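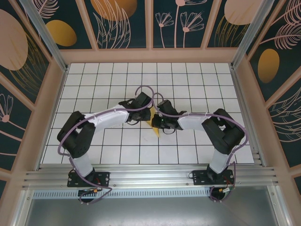 Mounting Two Small Arms on One Rail

The following covers the mechanical mounting, cable routing and first alignment of a two-arm cell on a tiled work surface. It assumes that the enclosure is standing, the near rail is square to the side rails, and both arms have been tested one at a time on a bench. Motion software comes up only where it affects the mounting.

The cell is called Jindau in our logs and the arm controller is called Adier. Both names show up in the file names below. If you use a different controller, the order of work stays the same, but the home and limit settings will be found elsewhere.

Dimensions used in this build:

Rail length: 1112 mm
Depth of the tiled surface: 820 mm
Distance between mounting plate centers: 366 mm
Plate bolts: 6 mm, with matching slot nuts

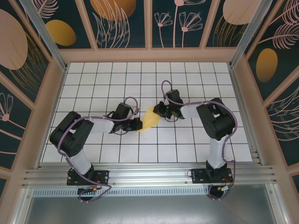

Gikberg Shared Workshop | Build notes | Updated 04/02/2025

1. Prepare the rail

Clean the grooves with a dry brush, then wipe the top face. Metal chips left in a groove will hold a slot nut off its seat, and the bolt will feel tight long before it is. Slide the slot nuts in from the end of the rail before fitting the end hardware. Put in two more than you need for each plate. They cost very little and the end hardware is slow to remove.

Mark the center of the rail with a pencil line. Measure half of the plate distance to each side and mark again. All later measurements are taken from the center line and never from the rail ends, which were sawn by hand on ours and are not reliable.

2. Fit the plates

Set the left plate over its mark and start all the bolts by hand. Do the same on the right. Lay a straightedge along the rear edges of both plates and bring them into line before tightening anything.

Tighten in a cross pattern in two passes. Check the distance between centers after the first pass. A plate can creep along the rail as the bolts take up, and an error here will appear later as a constant offset between the arms. It is much easier to move a bare plate than to correct the offset in software.

3. Mount the arms

With power disconnected, set each arm on its plate with the elbow folded. Support the upper link until the base bolts are tight. The elbow is the heaviest part above the base on these arms and will swing outward if it is released early.

The arms are mounted to bend outward, left arm to the left and right arm to the right, with the forearms coming back in toward the middle. Set the elbow preference in Adier to match before the first powered move:

adier_left.cfg: elbow = out_left
adier_right.cfg: elbow = out_right

If one file is copied over the other, both elbows will try to bend the same way. Read the two files back from the controller after saving. Do not rely on the editor window.

4. Route the cables

Run the purple cable from the gripper back along the forearm, around the outside of the elbow, and down to the base. Leave slack at the gripper and again at the elbow. The loop above the gripper should stay clear of the other arm when both grippers are at the middle of the tiles - this is the tightest position in normal use and the one to check first.

To set the slack:

a. Move the arm by hand to its farthest reach over the tiles.
b. Pull the cable until it is straight but carries no load.
c. Add a hand's width at the elbow and fasten it loosely.
d. Fold the arm completely and look for a loop that drops below the forearm.
e. Rotate the base through its allowed range in both directions.
f. Tighten the fasteners and trim them.

Keep the connectors near the bases, below the plates, where they can be unplugged without reaching over the work surface. Label both halves of each connector. The left and right sets on our arms have the same shape and will mate with each other.

5. Set the limits

Enter the surface depth as the far limit for both arms, then reduce it by the length of the open fingers. Set the side limits so that neither elbow can reach a wall panel. Elbow clearance has to be checked separately from gripper clearance, and Adier does not do this by default. Turn on link checking in the cell file:

jindau_cell.cfg: check_links = all

Jog each arm at the lowest speed to every limit in turn, with the other arm folded. Then repeat with both arms extended toward the middle. Stop at the first contact between cable and link and go back to step 4.

6. Align the grippers

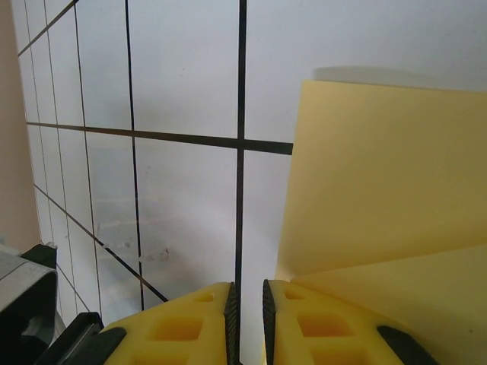
Finger alignment is done after the limits are set and before any pick test. Open the fingers to their full width and switch to the wrist view. Rotate the wrist in small steps until the pads sit evenly on each side of a reference line. The grout makes a good enough reference for this purpose: with the yellow fingers open, the dark line should show in the gap between the two textured pads, as it does in this view. Close the fingers halfway and check again. If the line leaves the gap, one finger is traveling farther than its partner and the linkage needs adjusting. A wrist correction will only hide the fault.

Save the wrist angle as the new zero. Repeat for the second gripper on a different tile joint, then repeat the first one. Our first arm shifted slightly after the second was set, and the cause was a base bolt missed on the second pass in step 2.

7. First joint test

Use a light, soft object for the first test with both arms. A scrap of cloth is suitable. Place it near the middle of the tiles, bring in the left gripper, stop, then bring in the right. The two should be able to touch opposite ends of the cloth without either forearm crossing the center line.

Follow this with a small rigid piece. Approach from above with the jaws pointing down and keep one hand on the stop button. Rigid parts show height errors that cloth will absorb. If one gripper meets the tiles before the other at the same commanded height, check the plate for chips underneath before changing the height value.

8. Records

Write down the plate distance, both wrist zeros and the limit values, and store them with the configuration files. Ours are in the Bhat folder on the workshop server, under July for the original build and under the current revision for everything since. Recheck the plate bolts after the first week of use and after any collision.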